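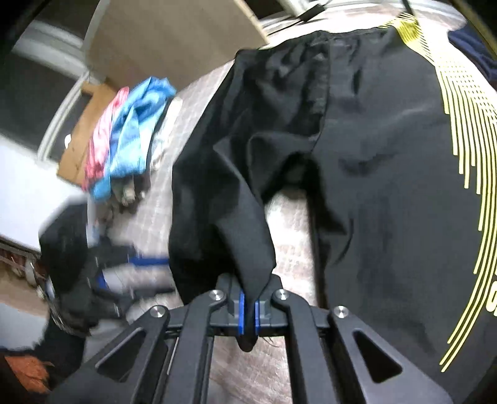

Domestic folding trials: are the machines ready?

Posted by Hashmi_Facilities, March 18, 2020
Members are invited to comment on whether automated handling of household laundry merits funding in the coming year. My own position is that it does not. Closing a pair of blue-padded jaws on a fold of black track pants is within reach of present equipment; locating the second leg, squaring the waistband and producing a flat, stackable garment is another order of task. Our residence processes 200 garments per shift, and an experienced attendant requires no supervision.

Reply from zzoubi
I must respectfully disagree. The Plidlow workshop has operated a towel line since August with satisfactory results. Uniform goods are a reasonable place to begin.
Ziad Zoubi, Kestelora Housing Services

Reply from Javetti_Ops
Towels are rectangles. Dark trousers on a bed, wrinkled, beside a pile of unsorted clothing, are what our staff encounter in practice. We would require a rate of around 40 items per hour before considering a trial.

Reply from zzoubi
That threshold is unduly severe. A slower unit working overnight would still relieve the morning shift. The labour savings should be assessed over 52 weeks.

Reply from Hashmi_Facilities
Noted. Kindly forward the Plidlow figures, including any garments returned for refolding.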